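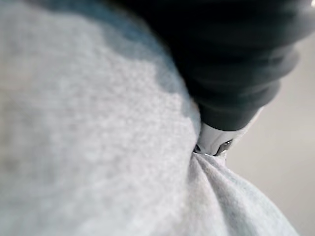

Dalley brushed fleece is a mid-weight knit sold by the metre and as hemmed throws, for use in bedding, sweatshirts and linings. It is supplied in four colours, of which the pale grey is the stock line and the one held in every width. The face is brushed after dyeing and left unsheared, so it has a nubby, slightly felted hand and a fine mottle when looked at closely. The pale grey goes to a cooler, bluish tone where it falls into shadow, and small pills can be seen on the surface at close range. Customers matching to a flat-dyed jersey should order a swatch first.

Specification

Fabric weight: 295 gsm
Construction: weft knit, brushed one side
Composition: 80% cotton, 20% polyester
Colours: pale grey, oat, slate, navy
Throw size: 208 cm x 150 cm, double-stitched hem
Roll width: 150 cm standard, 180 cm to order (pale grey held in both)
Shrinkage: up to 4% in length on first wash, up to 3% in width
Product code: DF-107 (roll), DF-107T (throw)

Handling and cutting

Relax the cloth flat overnight before cutting. Fleece taken straight off the roll carries tension and will come up short by the following morning. Cut single layer where the pattern allows – stacked layers creep under the blade, and the lower plies finish oversize. Nap runs down the length. Keep all pieces of one garment in the same direction.

Use a ballpoint needle, size 80 or 90, and a stitch length of 3 mm. Differential feed on the overlocker should be set slightly above neutral. Press from the reverse with a cloth, on low steam. Direct contact with the iron flattens the brushed face and the mark does not lift out.

Folding and storage

Throws are packed folded in thirds, then in half, brushed side out. Grip the cloth through its full thickness when moving a folded stack. Lifting by the surface fibre alone pulls the pile and leaves a visible tuft. Store away from direct sun, particularly the navy.

Care

Machine wash at 40 degrees or below with like colours. Do not bleach. Line dry or tumble on low. Wash separately the first time and clean the lint filter afterwards. Pilling is normal for a brushed, unsheared face and is heaviest over the first few washes. A fabric comb can be used. Electric shavers are not recommended on the throw hems, where they catch the stitching.

Ordering

Cut lengths are sold in half-metre steps, with a minimum of one metre. Full rolls are 40 m. Orders received by 2 pm are dispatched the next working day. Contract orders over 4,000 m are dyed to order and carry a shade tolerance between batches – please state on the order if all goods must come from one dye lot.

Swatches are free, with a limit of three per customer. Trade accounts and contract quotes are handled by Divya Warrier. Questions about cutting and sewing go to Hauke Engelhardt in the sample room, who is available by phone on Monday mornings.

Related: Skistholm rib cuffing, Jetitz cotton binding 25 mm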